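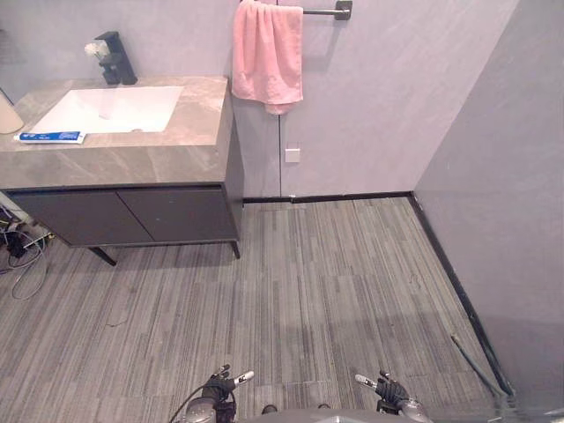 The bathroom issue of the Pekmont Tenants' and Owners' Newsletter: hard water, and what we've all learned about it

If you moved to Pekmont from anywhere on the coast, you probably remember your first month here. Your shampoo stopped foaming. Your tea had a skin on it. The glasses came out of the dishwasher looking like somebody had breathed on them, and you washed them again by hand, and they still looked that way. Welcome to the hill water! It comes up through limestone, it tastes great (I will defend this at any dinner table), and it leaves a little of the hill behind on everything it touches.

I asked in the April issue for your hard water tips, expecting a handful. I got 39 replies, several of them longer than this newsletter usually is, and one that came with a hand-drawn diagram of a toilet tank. I have read every one of them twice and tried a lot of them at home, and I'm thrilled to finally share the best of it.

First, what the stuff is

The white crust is mostly calcium carbonate, the same thing as chalk and eggshells. Rainwater picks up a bit of carbon dioxide, soaks down through the limestone, and dissolves some of it along the way. When the water dries on your faucet, or gets heated in your kettle, the minerals drop back out and stick. Heat speeds it up, so the kettle and the water heater get it worst, and the cold tap in the yard hardly shows it.

Soap scum is a cousin. Bar soap reacts with the calcium and magnesium in the water and makes a grayish, waxy film that doesn't rinse. Several readers said they switched to liquid body wash and the ring around the tub pretty much quit forming. I tried it for a month and I'm convinced. Most liquid washes use detergents that don't react the same way, so there's a lot less to scrub. (I still miss my lavender bar. It lives by the kitchen sink now.)

Vinegar, and how to use it well

Plain white vinegar was mentioned in almost every letter, and it deserves the love. It's a weak acid, chalk dissolves in acid, and you can get a big jug of it for less than the price of a sandwich. What most of us get wrong is time. Spraying and wiping right away does very little. You want the vinegar to stay put.

For a faucet, soak a rag or a few paper towels, wrap them around the crusty part, and leave them for half an hour. Then scrub with an old toothbrush and rinse with plenty of water. For a shower head, fill a sandwich bag, pull it up over the head so the holes are under the vinegar, and fasten it with a rubber band. One hour is plenty for most. If you have a brass or nickel finish, go shorter and check it often, and if you have a dark coated finish, look up the maker's care sheet before you do anything, as some of those coatings can dull or spot with acid. A reader on Rotich Street lost the shine on a brand new tap that way and wanted everyone warned.

Citric acid powder works faster and doesn't smell, and you'll find it with the canning supplies. Two tablespoons in a quart of warm water makes a good strong mix. I descaled my kettle with it on a rainy morning and stood there watching it fizz like a kid at a science fair. Rinse the kettle well and boil one pot of plain water to throw away before you make coffee.

Please, please don't mix either of these with bleach, or use one right after the other. Acid and bleach together give off chlorine gas, and a small bathroom with the door shut is a terrible place to find that out.

Stone counters

This got its own section because so many of you asked. Marble, limestone and travertine are made of the same thing as the crust you're trying to get off! Vinegar will etch them, and so will lemon juice and most of the bathroom sprays sold for lime. The etched spot looks like a dull water ring and it won't wipe away. Granite holds up better, though acid can still wear down the sealer. Cultured marble, the molded kind with stone dust and resin, has a thin gel coat on top that scratches easily, so keep the gritty powders off it.

For all of these, the best tip by far was the dullest one: wipe the counter dry. A cotton towel on a hook next to the sink, ten seconds after you brush your teeth, done. If there's already a hard deposit at the base of the faucet, a plastic scraper or an old gift card held nearly flat will often lift it. For stubborn spots, try a paste of baking soda and water, very gently, and test it somewhere out of sight first.

The toilet

Ah, the diagram. Its author's point was that the brown or gray line in the bowl is mineral scale that has picked up color, and that most of us attack it with the bowl still full, so whatever we pour in gets watered down before it has a chance. Turn off the supply valve, flush once, push the last of the water down with the brush, and now your citric acid or vinegar is touching the ring at full strength. Leave it overnight. I did exactly this in May with a ring that came with my apartment and I could have framed the result.

A wet pumice stone also works on plain white porcelain. Keep it wet the whole time, go easy, and never use it on a colored bowl or a plastic seat.

Water heaters

The most useful letter of all came from a retired plumber on the east side, who would like more of us to drain some water out of our tank heaters once a year. Scale settles on the bottom like gravel in a creek. You might hear it popping or rumbling when the burner comes on. The heater then has to heat the gravel before it heats your water, and you pay for it.

The short version: turn off the power or set the gas to pilot, shut the cold inlet, let the tank cool for a few hours, hook a garden hose to the drain valve, and run it somewhere safe. Open a hot tap upstairs so air can get in. When the tank is empty, open the cold inlet in short bursts to stir up the bottom until the hose runs clear. Close the drain, fill the tank all the way with that hot tap still open, and only then turn the heat back on. If your heater is more than 12 years old and has never been drained, get some advice first, because an old valve may not want to close again. Renters, ask your building before you touch it.

Should you get a softener?

Opinions split right down the middle, and some of them were strong! A salt softener swaps the calcium and magnesium for sodium, and the people who have one adore it. Softer towels, clear glasses, half the detergent. One household in the Plulport building paid $800 for a used unit and says it's the best money they've spent on the place. The other side pointed to the salt bags, the floor space, the extra salty water going down the drain, and that slippery feeling in the shower, which some people love and others can't stand.

If you do get one, think about leaving the kitchen cold tap and the outdoor spigots off the line. Garden plants don't care for the sodium, and you get to keep the good-tasting water for drinking.

There are cheaper halfway steps too. A filter on the shower head catches grit and some chlorine, but the small ones do very little for hardness, whatever it says on the box. A squeegee for the shower door costs next to nothing and beats all of them, in my opinion. I've had mine since last fall and the glass looks better now than it did when I moved in.

Test your own

The Sulex garden store on the square has started carrying paper test strips for water hardness, and they are so much fun. You dip, you wait, you match the color. My kitchen came in at about 200 parts per million, well into "very hard" on most charts. My neighbor downstairs got a slightly different color from the same pipes, so don't treat a strip as gospel, but it's close enough to set the dial on a dishwasher. Many dishwashers sold in recent years have a hardness setting somewhere in the menus, by the way. Check your manual! Mine had been sitting on the softest one for years.

Odds and ends from the mailbag

Put the kettle's leftover water on the houseplants once it's cold, except the azaleas and blueberries, which want acid soil and will sulk.

Unscrew the little mesh tip on the kitchen faucet if the stream sprays sideways. It's nearly always grit or scale. Soak it in vinegar in a shot glass and put the parts back in the same order.

Add half a cup of vinegar to the rinse for scratchy towels, but not every wash, as it can be hard on the rubber seals.

Dry beans stay tough in very hard water. A small pinch of baking soda in the soaking water fixes that, and I had no idea. I blamed the beans for two winters.

Next issue is all about window screens: patching them, replacing them, and keeping the cat from going through them. Send me your tips, your failures and any more diagrams. The drop box is still in the lobby at Plulport, next to the mailboxes, and I empty it most mornings before nine.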